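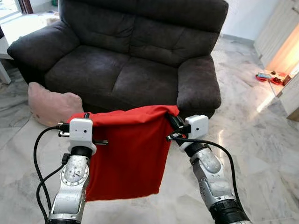 ## Domport Tours: Frequently Asked Questions

**How large are the groups?**

Group size is set by the ferry operator and confirmed at booking. 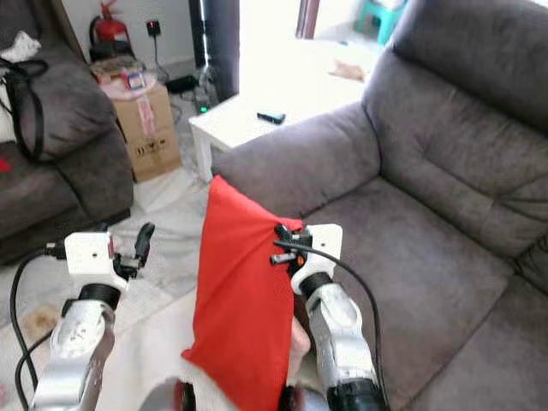
Deposits are paid to the Domport office. Guesthouse furnishings are simple.
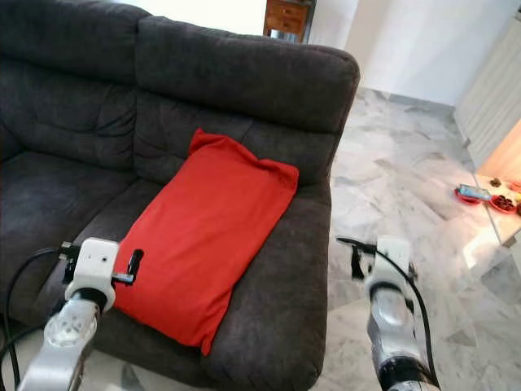

## Visas

Applications go to Kinga Takács by October. The fee is $127.
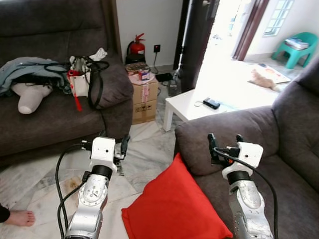
Passports are returned by courier.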